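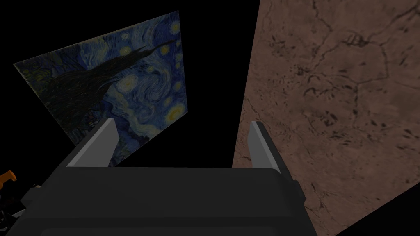
Pravska trims robot order to 2 arms, finds money for simulation

Pravska, the contract packing shop that handles framed prints, mirrors and other things people would like to receive in one piece, has cut its planned purchase of robot arms from four to 2 and moved a good share of the savings into simulation software. The revised equipment plan was approved in September after what one manager described as "a spirited lunch."

The original plan was simple. Buy four arms, bolt them to the floor at the Ganau site, and have them packing orders by spring. It had a floor map, a color-coded schedule and a line reading "integration, misc." that turned out on closer inspection to be larger than the line for the arms.

"I asked what was in misc," said Abdelkrim Chraibi, who runs operations at Ganau and signs for anything that needs a forklift to deliver. "I was told it was the part where the robots work."

That line has now been broken up into fingers, mounts, guarding, wiring, training, spare parts and a sum for moving the drinking fountain, which stands exactly where the safety fence wants to go. The fountain had been on no one's map. Moving it will cost more than the first set of gripper fingers, and the plumber is booked through next month.

The bigger change is the order in which things get bought. Under the new plan, no arm ships until the gripper has been tried in software against the product range. Shiyu Wei, the automation engineer hired last year to make the first plan happen and since put to work rewriting it, has been building virtual picks in which a two-finger gripper reaches for flat art and panels set at awkward angles. She has 43 of these set up so far and wants 112 before anyone talks to a supplier about delivery dates.

"A simulated Van Gogh is very cheap to drop," Wei said. "Dropping it a few hundred times costs me electricity. The real poster on a real backing board costs us a claim form, and then I have to go explain it to Abdelkrim."

Flat goods were always the hard part of the job. They come in with corners at odd heights, they lean on each other, and a grip that is fine for a small print may not be fine for a big textured panel that flexes when lifted by one edge. The first plan dealt with all this in a footnote promising that the vendor would advise.

Two vendors did advise. Dhillon, which quoted for the arms, recommended wider fingers. Vovent, which quoted for vacuum tooling, recommended vacuum tooling. Both sent handsome brochures, and both quotes expired while Pravska was deciding which of them to believe. The new quotes came back higher, a development both firms put down to conditions in the market.

Wei's answer was to ask for drawings instead of brochures. Dhillon sent a model of its gripper within a day, and that is the one she has been running. Vovent is still checking whether its model can be released, and to whom, and in what format. The company says it remains very interested in the project.

The plan sets aside 140 hours of engineering time for simulation work between now and the end of the year. Finance had asked whether this could be done in the evenings. It has been agreed that it could not.

There were objections from the other direction too. Some on the floor wondered why a firm that packs boxes was spending money on pictures of boxes, or near enough, and whether the same amount might buy a second tape machine. Chraibi says the question was a fair one, and the second tape machine is now in the plan, on page two, between the fence and the fountain. He expects it to be the most popular purchase of the year by a wide margin.

Simulation has its limits, and Wei is the first to bring them up. The software has its own ideas about friction. It doesn't know that cardboard in August behaves like cloth, or that one supplier's shrink wrap is slicker than everybody else's. For that reason the plan keeps a sum back for a bench trial with real stock, using seconds and returns, before the second arm is released for order. If the first arm does badly, the second one doesn't get bought, and the money goes back into the pot. Finance is understood to be fond of this paragraph.

As for the two arms that were dropped, they haven't been canceled so much as moved to a column headed "later," where they join a mezzanine, a new loading dock door and an espresso machine that has been there for as long as anyone on the current staff can remember.

Existing packing stations at Ganau will stay as they are through the holiday season, and staff on both shifts have been told that no one's hours are affected by the new schedule. The area marked out for the first cell will be fenced once the plumber has been. Until then it is being used to store pallets, and the pallets have been told nothing.

Chraibi will present updated figures at the next budget review, which starts at 8 a.m. and has been scheduled, this time, to finish before lunch.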